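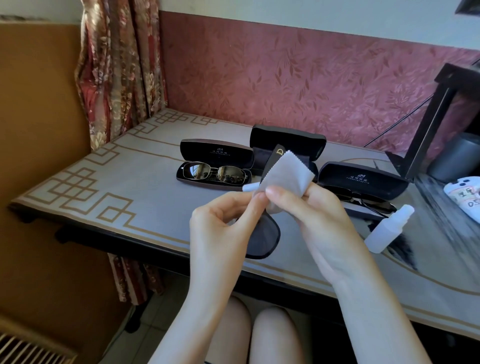

# Foro interno de adquisición de datos › Protocolos › Demostraciones de limpieza de gafas: criterio de inicio y fin de episodio

**coord_zanda** escribió:

Estimados colegas:

Se abre este hilo para recoger observaciones sobre la tarea «limpieza de lentes con paño», incorporada al catálogo del proyecto Zanda en junio. Los participantes graban en su domicilio, sentados a una mesa, con cámara a la altura de la cabeza y sin guion verbal. Hasta la fecha se han recibido 2552 episodios, de los cuales 2113 han superado la primera revisión.

El motivo principal de rechazo es la segmentación. La instrucción vigente dice: «el episodio comienza cuando la mano entra en contacto con las gafas y termina cuando estas quedan depositadas». Varios anotadores han señalado que dicha redacción deja fuera la apertura del estuche y la aplicación del líquido. Se ruega que las propuestas se formulen por escrito en este mismo hilo antes de la próxima versión del protocolo.

Atentamente,
Coordinación de Zanda

---

**anotacion_luse** escribió:

Buenos días:

Desde el equipo Lūse proponemos que el episodio comience con la apertura del estuche y concluya con su cierre. La política que se entrena debe aprender la secuencia completa. Un modelo que solo ha visto gafas ya extraídas no dispone de información sobre cómo extraerlas, y esa es precisamente la fase en la que el brazo de pruebas comete más errores de agarre.

Solicitamos asimismo que se autorice más de un par por sesión. Cuando hay varios estuches abiertos sobre la mesa, el sistema recibe ejemplos de selección entre objetos parecidos, con monturas y lentes de distinto acabado. Consideramos que esa variedad tiene valor propio.

---

**r_bulent** escribió:

Con el debido respeto, no comparto la propuesta anterior.

En Bulent trabajamos con episodios cortos. Si se incluyen apertura, extracción, pulverización, frotado, inspección y cierre, la duración se multiplica y la señal útil del frotado queda diluida. La habilidad que nos interesa es bimanual y de contacto fino: una mano sujeta, la otra presiona el paño sobre la lente. Todo lo demás existe ya en otros conjuntos (apertura de cajas, manejo de pulverizadores) y puede combinarse después.

En cuanto a los varios pares, la revisión se complica de forma notable. Las lentes espejadas reflejan la habitación y a veces a la propia persona, y cada una de esas grabaciones debe pasar por el control de privacidad. Un solo par por sesión, con los demás retirados de la mesa, me parece la norma más prudente.

---

**anotacion_luse** escribió:

> Todo lo demás existe ya en otros conjuntos

Existe en otros conjuntos con otros objetos. La tapa de un estuche rígido de gafas tiene un muelle que no se comporta como la de una caja de cartón, y hemos comprobado que la transferencia es deficiente. Por otra parte, un episodio largo siempre puede recortarse; uno corto no puede alargarse.

Respecto a los reflejos, aceptamos la objeción. Podría mantenerse la pluralidad de pares y exigir que los de lente espejada pasen a una cola de revisión separada.

---

**Agnese Toom** (supervisión de calidad, sede de Drondorville) escribió:

Intervengo en calidad de responsable de la segunda revisión. Expongo lo observado, por si facilita el acuerdo:

- **Oclusión.** Durante el frotado, los dedos y el paño cubren casi por completo la lente que se limpia. Es inherente a la tarea y no debe ser causa de rechazo. Algunos anotadores nuevos han marcado estos tramos como «objeto no visible»; la etiqueta correcta es «objeto ocluido por la mano».
- **Paño y lente.** Cuando el paño es del mismo tono que el mantel, el contorno automático falla. Rogamos corrección manual, sin pedir al participante que repita la toma.
- **Superficie.** Los manteles estampados deben conservarse. Hubo una petición de exigir mesas lisas y la supervisión la desestimó: las viviendas reales tienen manteles.
- **Logotipos y texto.** Las marcas impresas en los estuches no se difuminan. Los teléfonos móviles visibles sí se revisan, aunque estén en el margen de la imagen.
- **Piernas y rodillas.** Su aparición en la parte inferior es habitual con cámara a la altura de la cabeza. No se recorta.

En cuanto al debate principal, me inclino por el episodio largo con marcas internas. El coste de anotación aumenta, y así lo he comunicado a la coordinación.

---

**r_bulent** escribió:

Agradezco la aclaración. Si se adoptan marcas internas, retiro la objeción sobre la duración, con una condición: que la marca «frotado» se abra y se cierre por cada lente y no por cada par. Al cambiar de lente, muchas personas giran las gafas y cambian la mano que sujeta. Si todo queda bajo una sola etiqueta, el modelo aprende un promedio de dos agarres distintos que no corresponde a ninguno.

Mantengo mi desacuerdo en lo relativo a los varios pares.

---

**becario_anot_2** escribió:

Buenas tardes. Una consulta de procedimiento: si el participante tiene el pulverizador sobre la mesa y no lo emplea en toda la grabación, ¿se consigna como objeto de la tarea o como objeto del entorno? He encontrado ambos criterios en lotes ya aprobados.

---

**Agnese Toom** escribió:

Objeto del entorno. Solo pasa a objeto de la tarea si la mano lo toca dentro de los límites del episodio. El mismo criterio se aplica a los estuches que permanecen abiertos y sin manipular. Los lotes con el criterio anterior se corregirán de oficio; no es necesario que los devuelva.

---

**anotacion_luse** escribió:

Conformes con la marca por lente. Pedimos únicamente que se añada una etiqueta de «inspección» para el momento en que la persona levanta las gafas hacia la luz. Es breve y no siempre se produce, pero indica que quien limpia está evaluando el resultado. Sin esos ejemplos, el sistema no tendrá criterio alguno para decidir si continúa frotando.

---

**r_bulent** escribió:

La etiqueta de inspección me parece difícil de anotar con coherencia. Hicimos una prueba interna con unos 2 minutos de material y dos anotadores, y no coincidieron en casi ningún límite. Propongo que sea opcional y que no compute para la aprobación del lote.

---

**coord_zanda** escribió:

Estimados colegas:

Leídas las intervenciones, la coordinación resuelve lo siguiente, con efecto desde el 30 de julio de 2021:

1. El episodio comienza con el primer contacto de la mano con el estuche o, en su defecto, con las gafas. Termina cuando las gafas quedan depositadas o el estuche cerrado, lo que ocurra en último lugar.
2. Se establecen marcas internas obligatorias: extracción, pulverización (si procede), frotado por lente y depósito.
3. La marca «inspección» será opcional – se revisará su utilidad cuando haya material suficiente.
4. Se admiten varios pares sobre la mesa. Las grabaciones con lentes espejadas pasarán a cola separada, a cargo de la sede de Drondorville.
5. Los episodios ya aprobados conservan su validez y no se reanotan, salvo las correcciones de oficio citadas por supervisión.

Constan en acta las reservas de Bulent respecto al punto cuarto.

---

**r_bulent** escribió:

Tomo nota de la resolución. Ruego que se indique también qué ocurre cuando el participante interrumpe el frotado de una lente, pasa a la otra y vuelve después a la primera. Es un caso frecuente en nuestros lotes.

---

**coord_zanda** escribió:

Se abrirá una marca nueva por cada regreso, con el mismo identificador de lente. La guía de anotación se actualizará en ese sentido.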